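À propos de l'atelier Naltwood

Naltwood est un atelier partagé de robotique domestique fondé par Ladan Heydari, ingénieure en mécanique. Les membres y conçoivent des outils de préhension pour le linge et les objets souples. Les pièces sont dessinées et montées sur place, puis essayées chez les membres.

Le projet principal s'appelle Grultum. Il s'agit d'une pince à main à deux doigts articulés, montés sur des platines noires vissées. La version actuelle pèse 684 g sans batterie. Un patin bleu à surface striée garnit la face interne du doigt droit. Les essais portent sur des vêtements épais, notamment en polaire, saisis sur un lit fait, à côté de couvertures imprimées et de coussins.
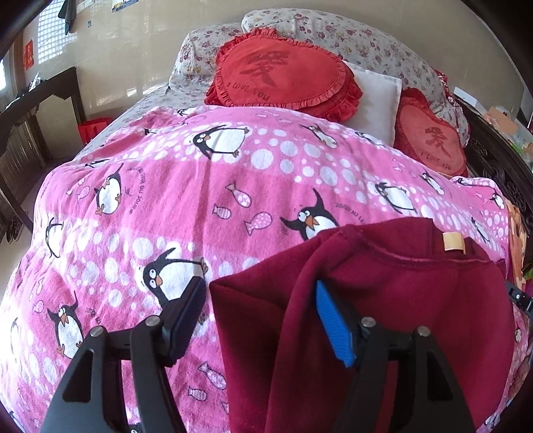 Essais et mesures

Chaque prise est consignée dans un registre commun : type de tissu, angle d'approche, ouverture des doigts, résultat. Le registre compte plus de 3 000 prises, dont 479 sur polaire. Les coutures de col restent le cas le plus difficile à régler. Le jeu dans les biellettes est contrôlé avant chaque série et les vis sont resserrées au couple prescrit.

Pisari, le logiciel de dépouillement, est écrit par les membres. Il lit les fichiers du registre et trace les courbes d'effort. La documentation est en français ; une traduction anglaise est en cours.

L'atelier

Le local Akbulut comprend deux établis, une imprimante 3D, une fraiseuse de table et un poste de soudure. L'accès aux machines demande une formation d'une demi-journée. La prochaine session d'accueil a lieu le 27 juin. Les plans de la pince sont consultables à l'atelier, classeur 226, et prêtés sur demande aux membres à jour de cotisation.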